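Pillutton Desktop Teardown Notes
README for the folder, please read before opening anything else

Hello, and thank you for taking an interest in this rather homely collection. It holds pictures and written notes about the insides of secondhand desktop computers, gathered while we take them apart for parts and put some of them back together again. The machines reach us through Benavides, a small office clearance firm, and what can't be reused goes on to Wikska for metal recycling. In between, they spend a while with their side panels off, and that is the part we write down.

The current version is version 2, released Apr 2, 2021. It has 3,000 pictures and 1,003 note files, covering 73 towers. Older copies of the folder used a different naming habit for the notes, so if yours has an underscore in front of every file, please fetch it again.

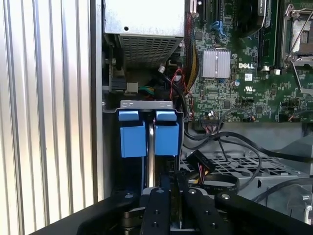 Notes on drives and cables by Chie Sakamoto

I always begin with the drives, partly from habit and partly because they are the pieces people ask after first. In a Dell tower with blue latches, the blue is your friend — it generally marks the bits meant to be handled without tools. A note file will say "latch" for the plastic piece and "bracket" for the sheet metal that holds it, and I have tried very hard to keep those two words apart. In the earliest notes I was not so careful, and you may find "clip" used for nearly everything. I'm sorry about that, and I do mean to go back through them.

Cables are written up by the color of their wires and by where they end, if the end can be seen. Green and yellow bundles, red and black pairs, a black cable with a white plug: all of that goes in plainly. If I couldn't follow a wire to its end I wrote "end not seen" and left it there. Please don't fill those in from a manual, however tempting it is, as we have found that two towers with the same name on the front can be wired quite differently.

What the note files contain

Each one is plain text with four fields: tower, area, parts, remarks. Area is one of drives, power, board, memory or case. Remarks can be as long as the writer likes, and I am afraid some of us like to write a good deal. Measurements, where given, are in inches.

Memory slots get their own area because they cause the most questions. We list the slots in order starting from the one nearest the processor, and we write down the filled and the bare ones alike. 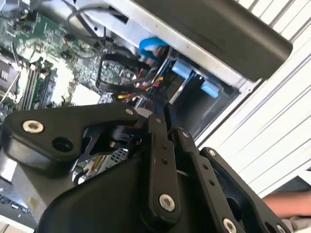
Fernanda Baptista wrote to us that counting from the processor had tripped her up on a board where the numbers printed beside the slots ran the other way, and she asked whether the notes could carry both. They can, and from the May release on they will. Until then, go by position and leave the printed numbers alone.

A word on the case itself. Sheet metal edges, screw holes and mesh are noted only where a part fastens to them or air passes through, so a short case note doesn't mean a simple case. 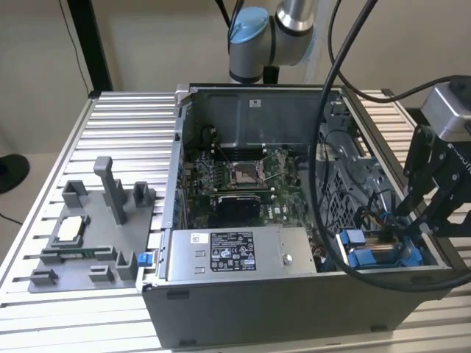 Power and board section
Written by Fernanda Baptista

I like a tower laid flat with the open side up. You can lean over it with a cup of coffee (well, set the coffee down somewhere else first) and see how the whole thing was planned, with the power supply along one part, the board in the middle and the drives off in their own corner. For power supplies, I copy the label only when I can read every line of it, and otherwise the field says "label present."

Processor sockets are marked open or closed, going by the metal bracket. If the bracket is open and the gold contacts are showing, please treat the board gently in your own work — those pins bend if you so much as look at them, and I have spent whole evenings with a sewing needle and a magnifier putting them straight. Graphics cards are listed under board for as long as they are seated in their slot, and under parts once they come out.

Known gaps

Front panels are hardly covered. Fans are named but not measured. The sorting script, Drelon, sometimes files drive cages under case, and we move them by hand when we notice. If you spot one, leave a line in the corrections file with the tower number and the name of the note, and one of us will get to it.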